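Checking and replacing worn foam pads on hand-held grippers

Applies to the paired hand-held grippers with foam-faced fingers used for table tasks at Stoklow. The same steps work for the Ivitz grippers, but their pads are glued from the side and take longer to get off.

What went wrong

In December we had a run of dropped bowls on the table setting task. A bowl would come up off the table cleanly, then rotate in the grip on the way to the tray and land on its rim. Two chipped and one broke. The operators reported it as a grip width fault, so we recalibrated the jaw opening on both hands, twice, and it made no difference.

The pads were the cause. The foam had started to lift along the lower edge, where it rubs on the table when you pick up something flat such as a plate. Once the edge has gone ragged, the pad touches the object higher up than it should and the bowl can swing on it. Of the 2544 recordings made in that period, 633 had to be marked as suspect because the width reading said "closed on object" while the object was turning. Most of those were thrown away. A model trained on them would learn to close to a width that doesn't hold.

So check the pads first and calibrate second. We had it the wrong way round.

What you need

A spare set of pads, four per gripper. Use all four from one packet, as the foam thickness differs a little between batches.
A plastic scraper. Metal ones mark the finger.
Isopropyl alcohol and a lint-free cloth.
Merkmont contact adhesive, or the double-sided sheet if you are in a hurry.
The small screwdriver for the finger screws.
A lamp you can move.
Safety glasses if you are handling chipped crockery.

Before you start

Stop the recording and unplug the gripper cables at the logger end. If you pull them at the gripper end the strain relief gives up after a few goes, and that is a longer repair than this one. Take off the wrist straps and lay the grippers on their backs on a clean table.

Clear away anything chipped. Run a fingertip round the outside of each bowl and plate rim, slowly, and bin anything that catches. One of our operators cut a thumb on a plate that had been dropped earlier in the same session and put back on the table. The cut was small but it went in the accident book, and it should never have happened. A dropped item now comes off the table straight away, whether or not it looks damaged.

Checking the pads

1. Open the gripper fully. Hold the lamp low and to one side so the light runs across the foam. Fuzz on the face is normal and can be left alone.

2. Look at the bottom edge of each pad. A clean straight edge is fine. If there are loose fibres, trim them with scissors and look again. If the edge is torn or has bits missing, the pad needs replacing.

3. Press the lower corner with your thumb and let go. It should spring back at once. If it stays down, or if you can get the scraper under it, replace it.

4. Close the gripper gently on a sheet of paper and pull. The paper should drag evenly. If it pivots on one point, the pads are not meeting flat.

5. Check the screws in the finger arm, then the pivots. The brass inserts should sit flush in the plastic. A loose pivot gives the same twisting grip as a worn pad, and the two are easy to mix up.

Do both hands even if only one is giving trouble.

Replacing a pad

6. Undo the finger screws and lift the finger off. You can do it with the finger in place but the scraper tends to slip.

7. Work the scraper under the old foam from the top down. Clean off what is left of the glue with alcohol and let it dry for 10 minutes.

8. Put a thin coat of adhesive on the finger and on the back of the new pad. Wait until both are tacky. Line up the top corners first, then press down towards the bottom. The bottom edge is the one that fails, so spend the most time there.

9. Clamp lightly and leave it. The adhesive tin gives a shorter time than we use; we leave ours overnight.

10. Refit the finger, plug in, and now recalibrate the width. New foam is thicker than old foam, so the old zero will be wrong.

Testing

Set out the tray, a plate and a bowl. Lift the bowl by its rim, hold it over the tray, set it down, and do that 20 times with each hand. Watch the rim of the bowl for any turning. If it turns even once, go back to step 4. Then pick up the plate from the table edge with each hand, because a flat plate is what wears the pads.

Keep the bowl low. There is nothing to be gained from testing at height, and a low drop onto the tray does much less harm than one onto the floor.

Write the date and the hand (L or R) on the sheet by the logger. Phyllis Bramwell goes through the sheet when she sorts the recordings and will exclude anything made between a failed check and a passed one. The team at Štefanec use the same sheet, so please keep to the column order.
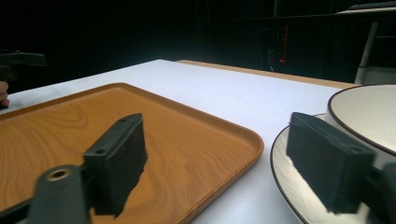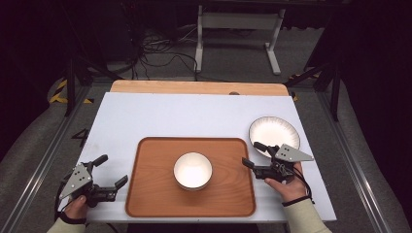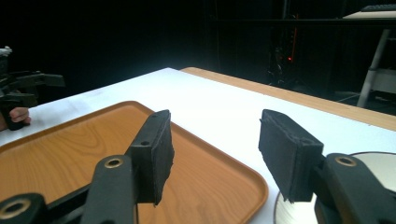

Hand-held grippers at the table with the wood-grain tray. The second view has the bowl on the tray and a gripper on each side; in the third, the left pad has the ragged lower edge described in step 2.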